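Workshop Tips: Getting Along With Hand-Held Grippers on Soft Stuff

So I've been swapping finger pads and whole grippers back and forth since January, mostly on clothes, and I keep getting the same emails, so I'm putting my notes in one place. These are tips for the hand-held kind, where you squeeze and the fingers close. If yours is bolted to an arm, a lot of it still works, but your wrist won't hurt as much as mine does!

Start with the pads. The smooth ones that came with my Golik were fine on cardboard and useless on anything slippery. Nylon just slid out from between them. Ribbed pads made the biggest difference of anything I tried, and they were the cheapest thing too. Clean them with a damp cloth and a drop of dish soap, then let them air dry. Lint packs down between the ribs and after an afternoon of sweaters you've basically got smooth pads again. An old toothbrush gets it out.

Puffy jackets are their own problem. Go for an edge. If you grab the middle of a baffle you squash a lot of air and filling and end up holding a pinch of shell fabric, and it creeps out as soon as you lift. A hem has stitching in it and gives the fingers something to bite on. Come in low, with the bottom finger sliding along the bed or table, and close slowly.

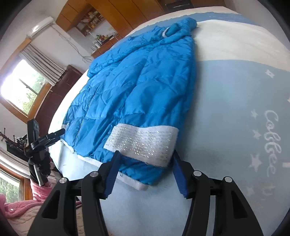

Watch out for studs, snaps and zipper pulls. A hard bump under one pad holds the fingers open just enough that the cloth beside it is barely held at all. I shift over until both pads are on plain fabric, or on trim if that's all there is. Fleece trim is lovely to grip, by the way -- it squishes down and stays put.

Work on a bed if you can. I did my first rounds on a bare workbench and kept jamming the fingertips into it, and I chipped a corner off one of the Deák fingers that way (my fault, they're nice fingers). A mattress gives a little. Pull the blanket tight first or you'll pick up blanket and jacket together and feel very clever for a second.

Check your screws! The pivots on these linkages work loose, and you'll feel it as a sort of wobble right when the fingers meet. Miklós Kelemen lent me his Skilteck driver and told me to put a tiny dab of removable threadlocker on each one. I'd been snugging them up every evening like an idiot. Go easy, though. Too tight and the arms drag and don't spring back all the way.

Now the comparing part. When I try 2 grippers against each other I use the same garment, laid out the same way, and 9 lifts each before I let myself have an opinion. I used to do 6 and kept changing my mind the next day. Write down the misses as you go, with a word or two on why. "Slid" and "grabbed too much" are different problems, and you fix the first with pads and the second with your approach angle.

The Denatska has a stiffer squeeze than the Golik and I like it better for denim and towels. For thin linings I go back to the Golik every time. Enikő Csonka swears by the Denatska for everything, but she has much stronger hands than me.

Last one, on cameras. If yours rides on the gripper, wipe the lens before every session and look at a test clip by a bright window before you do a whole batch. My first lot had the daylight blown out and the fabric too dark to see a fold in. Turning so the window was off to one side fixed most of it, and a sheer curtain did the rest.

I'm still looking for a pad that can pick up a single silk scarf without taking the one underneath it. If you've got one, please write!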